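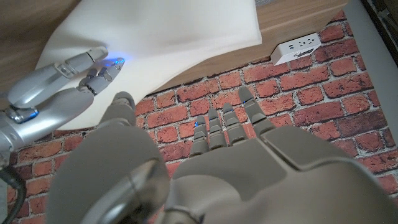
3 min read

About Flelarlow

Flelarlow is a small linen service. We wash, press and fold flat pieces for guest houses, dental offices, restaurants and a few private homes. Flat pieces means sheets, pillowcases, tablecloths, napkins, towels and table padding. We don't take clothing, curtains with hooks, or rugs.

The business was started by Sarla Bajpai, who still runs it. She had worked for years in a hotel laundry and wanted a shop where the folding got as much attention as the washing. The first customer was a guest house with nine beds. They are still with us and now have fourteen.

What we do

Most of our orders are weekly. We pick up used linen in canvas bags, and it comes back in stacks, sorted by size and by room if you want it that way. A standard order is up to 30 pieces. Larger orders are priced by the piece, and we ask for a day's notice on anything over 500.

We also keep a rental stock of plain white linen under the name Gamo. There are 581 pieces in it at present, mostly flat sheets and square tablecloths. You can rent Gamo pieces for a single event or keep a set in rotation. Stained or torn pieces are taken out and cut down for cleaning cloths.

Soft padding, felt and thin foam sheets are handled separately from woven linen. They crease easily and most of them can't be pressed, so they are laid flat on a table and folded loosely. Please tell us the fiber content if you know it. If you don't, send one piece first and we will look at it.

How we fold

A sheet is picked up by two ends and held clear of the table. The ends are brought level, any twist is let out, and the sheet is laid down starting from the far side. Wrinkles are smoothed from the middle toward the edges. Then it is folded in half, in half again, and in thirds. Tablecloths are folded the other way, in thirds first, so the center crease runs down the length of the table when they are opened.

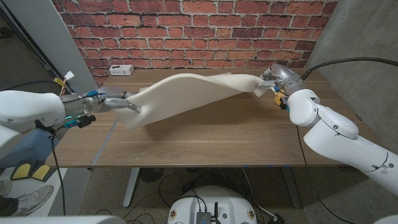 A white sheet held by both ends over the folding table.

If your closets need a different size of stack, send us the shelf depth and we will fold to it. There is no charge for this. We keep the measurement with your account.

The Yadav side

In 2 of our service areas the pickup and delivery is handled by Yadav, a local courier. Their drivers carry our bags and our price sheet, but questions about an order should come to us. Yadav does not take payment.

Ordering and accounts

Orders can be placed by phone or through Vestix, the ordering page we use. Vestix shows your last order, and you can repeat it or change the counts. We currently have 295 accounts. New accounts are usually set up within two working days, though August is slow because we close for one week of maintenance.

Missing pieces should be reported within five days of delivery. Have the tag number from the bag ready. Pieces sent to us by mistake are held for a month and then returned with your next delivery.

Visits to the shop are by appointment, mornings only, between 8 and 11.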